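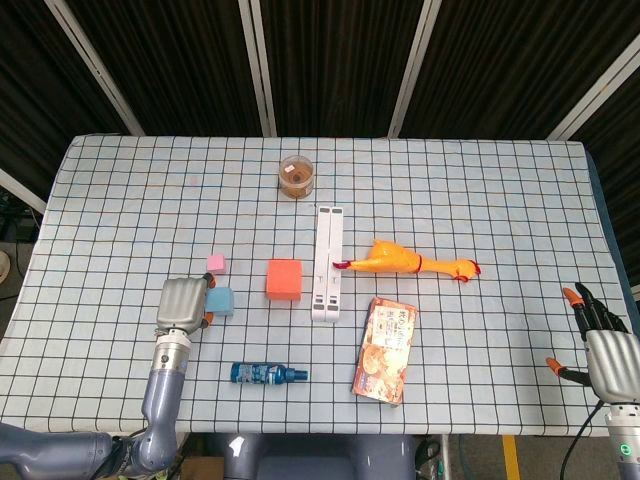 The Prillik table, both hands in. The chicken is object 3.

Prillik: tabletop recordings from a two-armed robot in a shared workshop

Prillik is a small set of recordings of a two-armed robot moving household junk across a tablecloth. We built the rig in the back half of the Festuritz workshop, on evenings when the laser cutter was booked and there was nothing better to do. There are 133 episodes, and nearly all of them are usable.

What's in it

Each episode has video from the head camera, joint positions for both arms and hands, and a one-line task note typed by whoever was driving. Spelling in the notes is as found. "Chiken" and "chicken" are the same object.

The objects

Foam cubes in pink, light blue and orange-red, the last one bigger than the others. A clear plastic cup with a lid and something brownish and granular inside. A white plastic stand that folds. A small blue spray bottle. A flat box with baked goods printed on it. A yellow rubber chicken, which has its own failure category.

Setup

The cloth has a printed grid of thin dark lines. Please don't use it for calibration. It gets pulled crooked whenever a hand drags something heavy, and we straighten it by eye. Black backdrop behind the table, pale metal framing in view. Fingertips are orange on both hands, so a color threshold will happily confuse them with the orange-red cube. Ask us how we know.

Control runs on Koval, our teleop script. Version 2 fixed the wrist drift and introduced a different wrist drift.

Layout

episodes/ one folder per episode
notes.csv task notes, success flag, driver's mood (optional field, widely used)
nivisell/ loader and playback tool

Nivisell drops anything over 1,000 frames unless you pass --long. This was a bug and is now a feature, as several people depend on it.

Known problems

Episodes from September have the left and right hand labels swapped. The loader corrects this. If you wrote your own loader, you don't get the correction — sorry.

License

Use it for whatever you like. Credit the workshop, and send fixes as patches against the main branch.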